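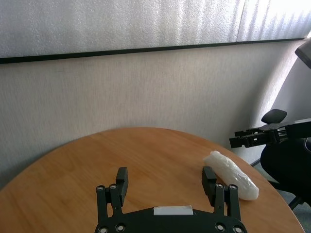

Kittipong Yimyam 回复说，间歇课改成四十分钟他没有意见，但是晚上那一节不能再往后推了，再推他就赶不上回家的末班车。他还问教练换班的事情到底定了没有，因为他在前台听到的和邮件列表里写的不一样。

我把他的问题和之前 Győző Hajdu 那封信放在一起回，免得大家翻来翻去。先引原信，再逐条答复。

Győző Hajdu 写道：
> 各位好，
> 从下周起 Drostedwood 馆的晚间团体课要调整。现在的安排是先跑步机，再划船机，最后力量区，每组轮换时都要排队，尤其是划船机那边。我建议改成两队同时开始，一队先跑，一队先划，中间对调，力量部分最后一起做。
> 每节课总长缩短到 40 分钟，热身包含在内。空出来的时间留给下一节课的人进场和擦器械。
> 另外，壶铃架那边一直有人做完不放回去。请大家按重量放好，重的放在下层。
> 还有一件事，三月份买的课包有人还没用完，问能不能延期。我的意见是可以延，但要本人来说，不要托别人转告。
> 有意见请直接回到列表里，不要单独发给我，我容易漏看。
> Győző

下面是我的答复。

关于两队同时开始。上个月我们在早班试过一次，效果还可以，主要的问题出在对调的时候，跑步机这边的人还没下来，划船机那边的人已经站在旁边等了。建议教练提前一分钟喊一声，跑步的人先降速走一会儿再下来。不要从跑步机上直接跳下来，上次有人这样崴了脚。刚来的会员第一节课最好先排在划船那一队，开头几分钟教练可以在旁边看动作，跑步那队一般不太需要人盯。

关于 40 分钟。我同意缩短，但热身不能压得太少。年纪大一些的会员反映过，热身一短，后面做深蹲膝盖不舒服。我的想法是热身照旧，力量部分少做一轮。想多练的人下课以后可以在垫子区自己补，不占器械就行。拉伸也放到垫子区做，不要躺在跑步机后面的过道上。

关于 Kittipong 说的时间。晚上最后一节不往后推，还是原来的开始时间。因为课短了，结束会比现在早，他赶车应该没有问题。前台说要推迟，说的是 Skurna 馆，那边周末有羽毛球队借场地，两个馆的课表贴在同一块板上，容易看错。我已经请前台把两张表分开贴。

关于换班。周四的课由 Győző 带，原来带周四的教练改带周末早上。会员卡和约课方式都不变。已经约了周四课的人不用重新约，如果想跟原来的教练走，请在系统里自己取消再约周末的，名额满了就排候补。候补的人如果排上了，会在开课前一晚收到短信，收到以后不来，请照样取消，不然后面的人进不来。

关于课包延期。我查了一下，还有没用完课次的一共 33 人。可以延，每人限延一次，延两个月。到前台签个字就行，不收费。受伤停训的另算，拿医生的单子来，停多久延多久。Győző 说要本人来，我同意，不过在外地出差的可以在列表里回一句，我来登记。

关于壶铃。放好这件事说过很多次，我不想再多写。下层的架子有一颗螺丝松了，维修的人来之前，最重的那两个先放在地上靠墙的位置，别放架子上。其余的照常。

再补几件小事。

一，心率带请自己带。馆里公用的那几条电极老化了，读数经常往上跳，有人看见自己心率突然很高，吓得停下来。想买的话不用买贵的，能和屏幕连上就可以。带回家以后用清水冲一下再晾干，汗干在上面很快就坏。

二，夏天课后更衣室人多，淋浴请快一点。吹风机坏了一个，新的还没到。

三，Plirska 的友谊赛报名还没截止，比的是两千米划船和团体接力。想去的人在这封信下面回复姓名和参加项目。接力一队四个人，男女不限，凑不满的我帮着拼。去年有人赛前一天还在上高强度课，第二天划到一半就没力气了，今年报了名的请提前两天减量。早饭也要吃，别空腹去。

四，有人问能不能在课上放自己的歌单。教练有教练的节奏，组间休息和冲刺都是跟着音乐走的，临时换歌会乱。想推荐歌可以发给 Győző，用不用由他决定。

新的安排先试两周，之后在列表里收意见。写意见的时候请注明是哪一天的哪一节课，只写“太挤了”我没法跟教练说。

Kittipong，你上次借走的那本划船训练手册，方便的话下节课带回来，后面还有人在等。

回复时请把引文删短一些，有几位会员用手机看，长了不好翻。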